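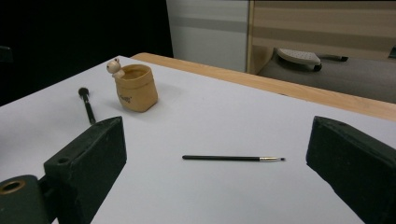 FOR IMMEDIATE RELEASE: Stelletdale Brings Its Desk-Tidying Evenings to Brerkby This February

BRERKBY -- I have been drawing and painting at a table for most of my adult life, and for most of that time I could never find the brush I wanted. I'd put it down, reach for a pencil, turn around, and it was under a sheet of paper or on the floor! So I'm very happy to announce that Stelletdale, my little studio, is opening its Desk-Tidying Evenings to everyone in Brerkby, starting in February.

The idea is small, and I like it that way. You come in, you sit down at a plain pale tabletop, and you get one cup and a handful of things that belong in it. Brushes, pens, whatever you use. We talk about where the cup should sit (left or right, close or far back), which end goes up, and what to do with the brush you're still using. Then you try it for 20 minutes while you paint something, and we see where everything ended up.

I'm fond of a cup with a bit of character. My favorite kind has a tiny round-headed figure with two small ears peeking over the rim, and I swear I put things away more often when a little face is looking at me. You can bring your own cup, though, and a jam jar is fine.
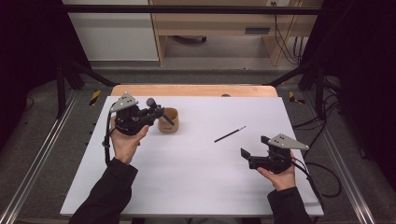

A small brown cup and a slim black tool on a white board.

We ran the evenings last year at the Ait Ali hall, and over 410 people came through in one season, which surprised me a lot (I had borrowed chairs from three different neighbors by the end). People brought their kids, their mothers, their entire pencil collections. One woman brought a drawer. Just the drawer, full, out of the desk! We got through it.

Now for the practical part. Each evening has room for 50 people and starts at 6:30 p.m. at the Stelletdale studio. Brushes and paper are supplied. Grosik, the art store next door, is giving us 100 cups for the month, so the early birds can take one home -- after that you're welcome to use ours while you're with us.

There's no charge and no experience needed. If you have brushes with paint dried in them, bring those too and I'll show you how I clean mine.

Sign-up sheets are at the studio's front desk and at the Grosik counter. Members of the press are welcome to sit in on any evening and take a seat at the table.

Contact: Stelletdale studio, Brerkby

###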